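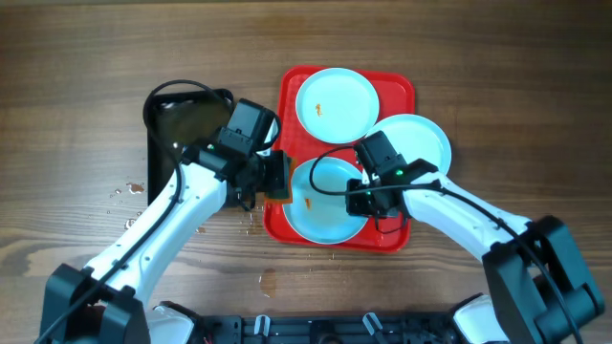 Scrape first, Beryl Hebden said, and don't put them in a pile, or the bottoms get as greasy as the tops and then you've got twice the washing. She said it from the hall with her coat still on.

Evard told her he knew how to wash a plate.

"You know how to run one under the tap," she said.

He had driven 162 miles to Jallness that day, and he would have liked to sit down. But the light blue plates were on the red tray and the red tray was on the table, and his aunt's rule had been that no one sat down in the front room until the tray was put away. She had been dead since June. He picked up the sponge.

There was a little bit of orange something on one plate and a thin strip of it on another. Carrot, probably. Beryl had brought the supper over in a covered dish and they had eaten it with Lysenko from next door, mostly without talking. Lysenko had gone home at eight. He had asked once whether the house would be sold, and Evard had said he didn't know yet, and Lysenko had nodded and taken more bread.

"Did she leave you a list?" Beryl asked.

"Of what?"

"What goes where."

She had. It was in the drawer with the string, on the back of a bill from the Hutidell dairy for 83 dollars. Clock to Lysenko. Sewing machine to the church. Tray and blue plates to Beryl, if she wants them, and she will say she doesn't.

He had read it that afternoon and put it back in the drawer. He took it out now and gave it to her. She held it at arm's length under the hall light, because her glasses were in her other bag, and she took a long time over it.

"I don't want them," she said.

"All right."

"I've got plates."

"I know you do."

He pushed the scraps off into the trash and started on the first plate. Beryl came into the kitchen and watched him do the front of it. When he set it in the rack without turning it over, she took off her coat, hung it on the door, and picked the plate up again.

"Give me that sponge," she said.

She washed and he dried. She did the backs first, then the fronts, then the rims with her thumb behind the sponge — the way his aunt used to. When the plates were done she wiped down the tray, and he looked under the sink and found a paper bag and some old newspaper. He wrapped each plate separately. She told him he was using too much paper.

It was nearly 10 when he walked her home. He carried the bag and she carried the tray flat against her chest, with her arms crossed over it. At her gate she asked what time he was leaving in the morning. He said early.

"You'll want breakfast," she said. "Come at seven. And bring back my dish."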